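Proninden Sets Equipment Plan for Automated Returns Handling at Grilledton

Purchase to proceed in two stages, with simulation work completed before any hardware is ordered

GRILLEDTON — Proninden, the footwear returns and resale processor, has approved a two-stage equipment plan for its Grilledton site. The plan covers robotic handling cells for shoes and other soft goods returned by retail customers, together with the conveyors, guarding and floor work the cells will need. Installation of the first cells is expected to begin in May.

The plan follows a planning study carried out with Nic Aodha, an engineering consultancy that advises warehouse operators on equipment purchases. The study used Ivo, the consultancy's simulation package, to test handling tasks on rendered items before Proninden asked suppliers for prices. Close views from above the item were used to judge how much of a shoe or other article remains visible at short range.

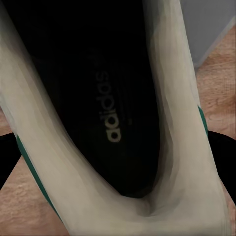

Rendered view into a sneaker with "adidas" lettering on the insole, from the simulation work.

Under the approved plan, Proninden will buy 12 handling cells for Grilledton. Two will be installed in the first stage and run alongside the existing manual benches. The remaining cells will be ordered only after the first pair has met the acceptance terms written into the supply contract. Payment for the second stage is tied to those terms, and Proninden may cancel the balance of the order without penalty if they are not met.

Returned footwear is difficult to budget for. Shoes arrive in many sizes and materials, often without their boxes, and a gripper suited to a stiff leather heel may mark a soft upper. Earlier quotations received by the company assumed a single style of packaged product and did not allow for finger changes, spare parts or operator training. The new tender documents list each of these as a separate line, so that bids can be compared on the same basis.

Suppliers will be asked to price the following:

Handling cells, including arm, gripper, cameras and guarding
A full set of replacement gripper fingers for each cell
Conveyor changes and electrical work
Training for operators and maintenance staff on all shifts
Software support for the first two years of use

The study also looked at how items sit between the fingers of a gripper. Surfaces with a heavy texture and rounded ends were included along with smooth shoe uppers, and the simulated work was set out over wood-grain surfaces under even light.

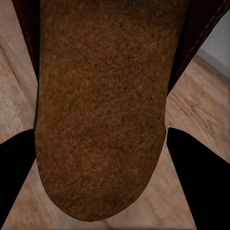
Results from the study have been used to set the opening width and finger shape named in the tender. Bidders may offer a different design, provided they submit trial data on a comparable range of goods. Proninden will supply a test set of 117 returned articles to each shortlisted bidder, and the same set will be used again for acceptance on site.

The cells will occupy some 600 square feet of the present sorting hall during the first stage. Floor markings, power drops and network points for the full installation will be put in at the same time — a cost the company has chosen to carry early in order to avoid closing the hall twice. Manual benches will stay in service throughout, and staffing levels at Grilledton are not changed by the first stage.

Tender documents are available on request from the Proninden purchasing office. Firms wishing to bid must register before documents are released and must attend a site visit at Grilledton. Visits start at 9:30 a.m. and include the sorting hall, the loading area and the electrical room. Safety footwear is required.

About Proninden

Proninden receives, inspects, cleans and repacks returned footwear and accessories on behalf of retailers. Its main processing site is in Grilledton.

About Nic Aodha

Nic Aodha provides planning, simulation and tender support to companies buying automated handling equipment. Ivo is its in-house simulation package.

Media and supplier inquiries: Proninden Purchasing Office, Grilledton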